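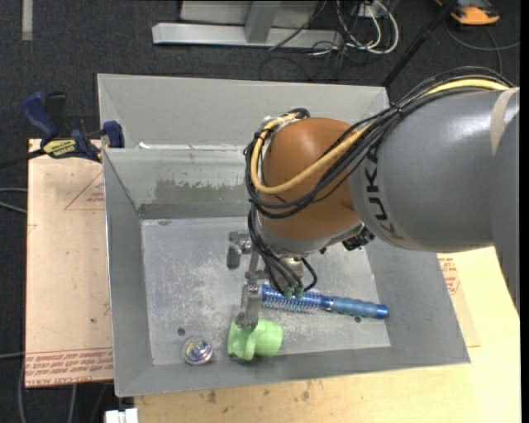 August, cell 2, bin picking

Spent the morning going over the working rules for the cell with Lachlan Pryor, who takes it over when I move to the Florngate job. We wrote them down as we went. Most of this was in my head or on sticky notes. Some of it was in the old Cosgrove handover, which still describes the previous gripper and should not be followed for anything below the wrist.

Before power-up

Walk the full reach of the arm, both sides of the bin. Anything on the carpet that is not a cable or part of the stand goes back on the shelf. Cables crossing the walkway get taped or moved.

Check the bin clamp by hand. Push the bin sideways with a palm, fairly hard. If it shifts at all, reseat the clamp and redo the bin corner check. Do not just tighten it and carry on. A bin that moved once has moved by an unknown amount, and the wall clearances in the planner are only as good as the last corner check.

Look at the dress pack over the wrist. Cables should follow the arm with a bit of slack and nothing should be able to catch on a bin wall. Run the wrist joint to both ends in manual at low speed and watch the bundle the whole way. The soft limits are set tighter than the arm allows, on purpose. Don't open them up to get at a corner pick. Skip the pick.

Object sets

Household items only, from the Laltska list. Mixed materials are fine and we want them: the clear and shiny things are what the depth camera gets wrong, so a set without at least one of those doesn't tell us much. Plastic cups are OK. No glass, no ceramic, nothing with a blade, nothing with liquid in it.

Log the set before the run, not after. Write the item names from the list. Lachlan found a page from last month that says "cup, brush, other" and we could not work out which run it belonged to.

Place objects by tipping the tray, then leave them alone. If something lands against a wall or under something else, that is the test. Straightening things up by hand makes the success rate look better and makes the numbers useless for comparison. I did this myself in the early runs, so I have marked everything before run 171 as not comparable.

During a run

One person at the enabling switch, and that person does nothing else. No typing, no phone. If there is only one of us in the room we run in manual reduced speed or we don't run.

Hands stay out of the bin unless the arm is parked and drives are off. This includes picking up a dropped item. Pause is not off. I want this one followed with no exceptions, including for visitors from Clistthorpe who are used to smaller arms and tend to reach in.

Stop on any contact with a wall or the floor that was not planned. Note the joint positions, then back out along the approach path by hand jog. Don't send it home from inside the bin - the home move swings wide first.

Scratches on the bin floor are expected. New dents or a fresh mark on the rim are not, and get a line in the log with the run number.

What counts as a pick

Object clear of the bin, held for the full wait, released in the tray. Dragging it up the wall and over the rim is a fail even if it ends up in the tray. Two objects at once is a fail, log it as a double. We argued about this one for a while. Lachlan would rather have it as its own category and he may be right, but the 892 attempts already logged use fail plus a note, so we keep that until the next object set starts.

Approach speed inside the bin capped at 55 mm/s for now. Could probably go higher over the middle of the floor. Not near the walls.

To do

- replace finger pad if the wear check fails again
- print the hands-out rule and put it on the pendant hook
- strike the gripper section from the Cosgrove handover
- ask Clistthorpe who signs off their visitors
- Lachlan to run the start-up check on his own tomorrow with me watching, then swap

Stopped before lunch. Arm parked, drives off, key in the drawer.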